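Shared Kitchen Reopens at Nukholm
August 23, 2020

The shared kitchen on the ground floor of the Nukholm building is open again for members. It had been closed since April while the drains were replaced and the back wall was repaired. The work was done by Bedoya, the same firm that fixed the roof.

Bookings are back to two-hour slots, with 12 slots open each week to start. The fee has not changed. Please leave the last ten minutes of your slot for washing up, and scrub the worktops before you wipe them down. 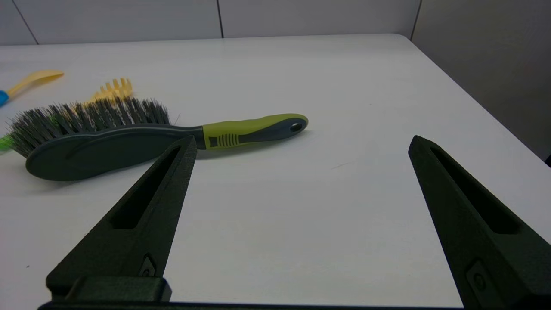

What is different

The old gas range is gone. Two electric ones have taken its place, and both need to be switched off at the wall when you leave. Dry goods now go on the shelves by the door, labeled with your name and unit. Anything without a label will be moved to the Nosport pantry at the end of the month.

The repair fund stands at $300 after the final bill. We would like it to reach $1,000 before winter so the floor can be sealed. The donation tin is at the front desk, and checks can be made out to the Drastden Street Tenants Association.

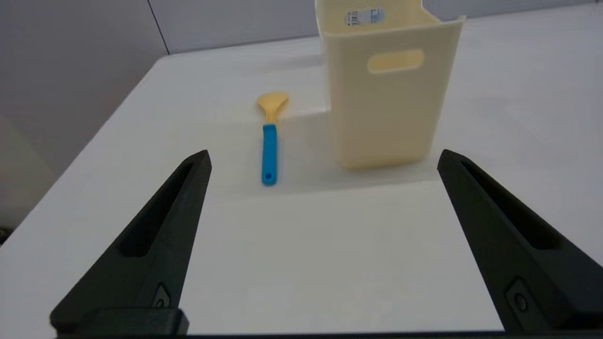

One member wrote in to ask whether the early morning slots could be kept for people who bake for the market, as they were last year. That will be on the agenda at the next meeting. Until then all slots are first come, first served.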